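Equipment plan: packing hall, second hand unit

The Hurari line is due a second robotic hand in June. Bralletti and Hedegaard have both quoted, and the Hedegaard price includes a spare set of fingers. Mixed print work, magazines into cartons included, remains the reference task for comparing the two. 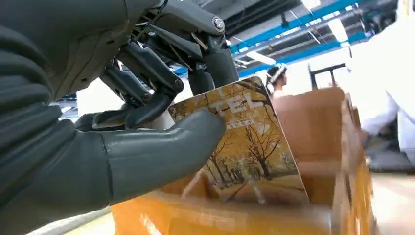
Delivery is 13 weeks from order, so the request has to reach the Clullomeck office before the budget closes. Tendon replacement goes under consumables, with 7 sets allowed for the first year. Floor fixings and guarding are costed separately. Comments on the draft quote form 93, please.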